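Bhatia two-arm tabletop cell: setup and upkeep page

Used two-arm bench cell, cable handling work (plugging and unplugging phones mostly). Ships from Ostlow. Page last tidied in May, ask if something doesn't match what you got.

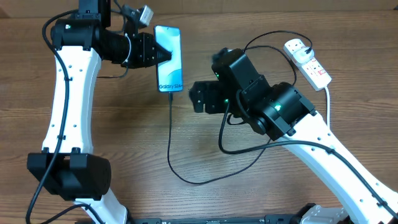 What you get

Two arms, white links, black joint and wrist housings
Grippers fitted on both, black fingers
Base parts and mounting pieces, bolts bagged by arm
Power strip and arm supplies
Spare finger pads, one set
Hex keys (the small one always goes missing, order two)
Printed card with the home pose

No phone, no table, no PC. Phones you supply yourself. Item no. 359 if you call.

Table

Anything flat and heavy. Wood is fine, ours is wood. Glass no. Wobbly folding table no, the arms shake it and then you chase a calibration problem thats really a table problem. Leave room to the side for the power strip so no one has to reach between the arms to switch off.

Mounting

Arms face each other. Bolt left first, then right, snug only. Bring both to home pose by hand, power off. Fingers should meet near the middle of the work area without either arm stretched out straight. If one is stretched, move the base in. Then tighten for real.

Check the bolts again after the first day. They do settle. After that once a month.

Cables

Most of our repair calls are cables. So:

Arm cable runs along the link. Clip it the whole length, leave slack at the elbow. Fold the elbow all the way and look. Cable tight = too short a loop.
Wrist loop has to clear the fingers at full roll, both directions. Roll it by hand before you power on.
Don't zip tie over a joint. Clips only.
The charging cable for the phone is a work piece, not part of the machine. Let it lie on the table in a loose loop. If it's pulled straight the plug comes out crooked and bends the port.
Loose connector leads near a wrist: tuck or tape before running.

Replacement link cable is 87 dollars, clips included. Wrist lead is 69.

Power up

Hands out. Arms in home pose.
Strip on.
Wait for the green lights at the wrists. All of them. One dark = stop, power off, reseat that connector, try again.
Open and close each gripper once, empty.
Run the slow jog. Listen. A click once per turn is usually a screw backing out of a bracket.

Arms go limp when power is cut. Hold them or park them low first. Really. We've replaced two wrists for this.

Gripper care

Wipe the fingers with a dry cloth before each shift. Alcohol on a cloth once a week, not sprayed. Phone slipping in the grip: clean first, then check pads, then and only then raise the force. Too much force will mark a case or pop a screen edge.

Pads wear on the inside corner. When the corner is round, swap both fingers, never just one. Two screws each. Re-zero the gripper after or it wont close all the way.

Setting up for a new phone

Hold it by the long edge, upright, port down, so the other arm can get in underneath. Grip clear of the side buttons or it'll keep locking the screen on you. Teach the approach slow. Stop short of the port, look from the side, then teach the last bit. Save it under the phone's own name, not "new" or "test2".

Common faults

Arm drifts down at rest: joint motor hot or loose horn. Let it cool, check the horn screws.
Arm not found at start: nearly always the connector at the base. Sometimes the address got reset, see the card.
Jerky wrist: cable pinched somewhere. Check the loop first, motor second.
Plug misses to the same side every time: base shifted. Re-home, don't re-teach.
Plug misses every which way: phone moving in the grip, or table.

Parts

Flaltov finger pads and the Grudulach bracket kit both fit. Bracket kit 114, has screws in it. Other pads might fit, we haven't tried them, don't send us the bent ones.

Repairs

Write to Neelam Lodhi at the Ostlow shop before sending anything. Say which arm, left or right, and which joint counting from the base. Short video helps alot. Pack the arm folded, wrist wrapped seperately, no loose screws in the box. Bench work is first come first served and mornings are best for calls.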